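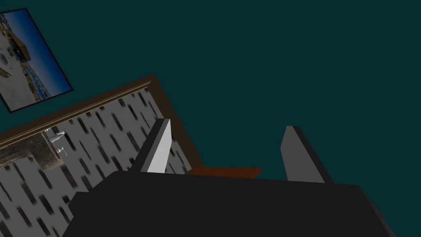
Gilteo asked under the last page whether comparing two grippers in simulation tells you anything at all, given that friction in a simulator is mostly a number somebody typed in. It tells you less than a bench test does, and it will not tell you which gripper to buy. It will tell you which one reaches, which one collides, and which one blocks its own camera. Those are the questions this tutorial deals with.

The steps below assume you have a two-arm robot model loaded in a furnished room, with a camera at the wrist and another higher up on the body. The two grippers are a wide parallel one, which I call Jansen after its model file, and a slim-fingered one called Tisum. Substitute your own names.

What you need before you start

A scene file that loads without warnings
Both gripper models, with collision shapes as well as visual shapes
One controller used for both grippers
A log that records joint positions, finger opening and contact events

If one of the models came without collision shapes, make them first. A simple box for the gripper body and one for each finger is enough for this kind of test.

Step 1. Fix the scene

Save the room with every object in its starting place and lock the file. Set the random seed by hand. I use 2,872, and the only thing that matters is that it stays the same for both grippers. Turn off any automatic lighting changes and texture swaps. You can bring them back later if you want to test the vision side.

Step 2. Match the tool center points

Most of the bad comparisons I have seen went wrong at this step. If the tool center point for one gripper sits at the fingertips and the other sits at the wrist flange, the same command sends them to different places. Put both points midway between the fingertips, with the fingers closed. Check by commanding the same pose for each one and reading the fingertip position from the log. The readings should agree to within 2 mm.

Step 3. Check the wrist camera

Mount the camera on the wrist link, never on a finger. Open the gripper all the way and look at the view, then close it and look again. You want both fingertips in view at full opening, and you want to see the space between them where the object will be.

A wide gripper body can cover a lot of the lower part of the view. When that happens, the object is hidden just before contact, and a thin flat object may show only its top edge. Move the camera outward along the wrist before you try tilting it. Tilting changes the horizon and makes the pictures harder to read when the arm is rolled. Write down the offset you end up with for each gripper and keep the two as close as you can.

Step 4. Check the body camera

The body camera shows you where the arms are in relation to the furniture. Move both arms to their starting poses and make sure each gripper is in view. A torso that takes up part of the picture is fine. An elbow that hides the other arm's gripper is a problem, so change the starting pose if you get that.

If the base can lean or roll in your setup, level it now, or note the angle in the log. Jellivis, the viewer I use, will draw a tilted room without complaint, and it is easy to forget that the angle is there.

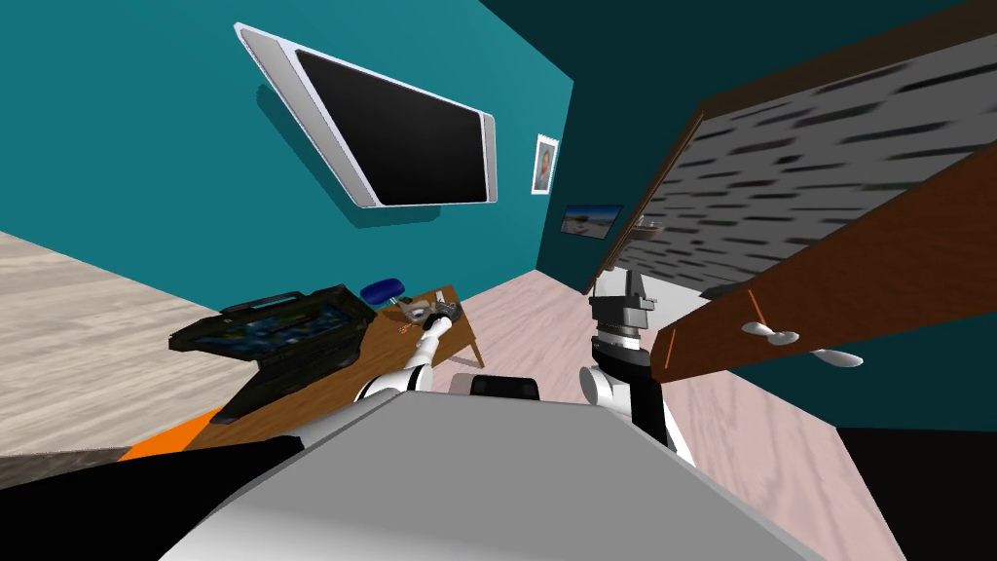
Step 5. Run the reach test

Choose targets on a tabletop and on the front of a cabinet or similar upright surface. The tabletop mostly tests approach from above. Handles on an upright face test whether the gripper body clears the board next to them.

Run 15 attempts per target with each gripper. For each attempt, record whether the fingertips got to the target pose and whether any part other than the fingers touched something. Leave grasping out for now. Keep the arm speed the same for both.

Step 6. Run the grasp test

Repeat with closing turned on. Use the same closing force and the same friction value for both sets of fingers – this is where Gilteo's point applies. If you change friction to make one gripper work, change it for the other one too and run everything again.

Step 7. Read the log

Sort the failures by type before you count successes. In my runs the Jansen lost most of its attempts to body contact near the handles, and the Tisum lost most of its attempts to poor alignment on small objects. A single success rate would have hidden that.

Common problems

The fingers shake when closed on an object. Halve the physics time step and try again.

The arm stops short of the target with no contact recorded. Look for a joint limit first, then for a leftover speed limit from an earlier run.

The camera view cuts through the gripper body. Your near clipping distance is too large, or the camera is inside the wrist shape. Move it out a little and repeat Step 3 for both grippers.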